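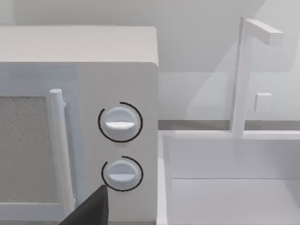
White microwave with two round control knobs

How to wash and dry a fencing jacket and gambeson

Padded kit takes in a lot of sweat, and a bag left shut between sessions will smell by the second week. At Adham we ask everyone to wash their own gear and to wash club loan jackets before they go back on the rail. The method below was put together by Kadri Dambrauskienė and works for most cotton and synthetic jackets. Read the sewn-in label first. If it disagrees with us, follow the label.

What you need

A bath or large tub
Mild liquid detergent, no bleach and no fabric softener
A soft brush
Two thick towels
A wide hanger or a drying rack

Before washing

Empty the pockets and take out any removable plates. Close all zips and buckles. Leather straps that come off should come off, and can be wiped with a damp cloth. Check the seams under the arms and along the collar. Mark any loose stitching with a safety pin so you can find it later.

Washing

1. Fill the tub with cool water and stir in a capful of detergent.
2. Push the jacket under until the padding is soaked through. Leave it for 15 minutes.
3. Brush the collar, cuffs and armpits.
4. Drain, then press the water out with flat hands. Do not wring it, as the padding will bunch up.
5. Rinse until the water runs clear. A heavy gambeson normally needs 3 rinses.

Lighter jackets can go in a machine on a cool, gentle cycle if the label allows. Wash them alone.

Drying

Roll the jacket in a towel and kneel on it, then repeat with the second towel. Hang it somewhere with moving air, away from radiators. Turn it inside out after the first day. In January a thick gambeson can take 3 days indoors, so don't start the night before training.

Feel the padding at the shoulders before you pack it away. If it is cool or clammy there, leave it out longer.

Loan jackets

Hang them by size and write the jacket number in the book. Torn ones go to Mirko Zanetti for repair, with a note saying where the damage is.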